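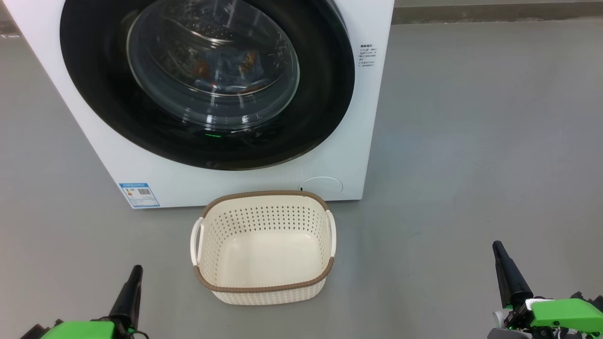 Haiyan Tang asked us whether jeans can go in with towels, and how full the drum may be before the wash suffers. Her question comes up often enough that we have put the answer into this section of the guide.

4. Washing denim and other heavy fabrics

These steps apply to the Tesum and Noriline front loaders supplied with Altham flats. Programme names may differ slightly on older panels.

4.1 Before loading

1. Empty all pockets. Coins and screws can lodge between the drum and the door seal.
2. Close zips and buttons, and turn jeans inside out.
3. Wash new dark denim on its own for the first two washes. After that it can go in with towels of a similar or darker colour.
4. Shake out each item and put it in singly. Do not push in a rolled bundle.

Note: Heavy fabrics take up a lot of water. Fill the drum no more than halfway when dry. You should be able to see clear space above the clothes through the door glass.

4.2 Starting the wash

1. Check that nothing is caught in the door seal, then push the door until it clicks.
2. Measure the detergent for the size of load and pour it into the main compartment of the drawer. Leave the pre-wash compartment empty.
3. Turn the dial to Heavy. The display shows 135 minutes. For lightly worn items choose Mixed instead.
4. Set the temperature to 30 degrees, or follow the care label if it gives a lower figure.
5. Press Start.

Caution: Do not pull on the door during a programme. The lock stays on for a short time after the drum stops. If water is visible behind the glass, run Drain before trying the door again.

4.3 Unbalanced loads

A single pair of jeans or one large towel may gather on one side of the drum and stop the spin. If this happens:

1. Wait for the lock to release.
2. Open the door and separate the items by hand.
3. Add one or two small towels if the load is very light.
4. Close the door and select Spin only.

If the machine still will not spin, see section 7.

4.4 After the wash

Take the clothes out promptly. Wipe the glass and the folds of the seal with a dry cloth, and leave the door slightly open until the drum has dried.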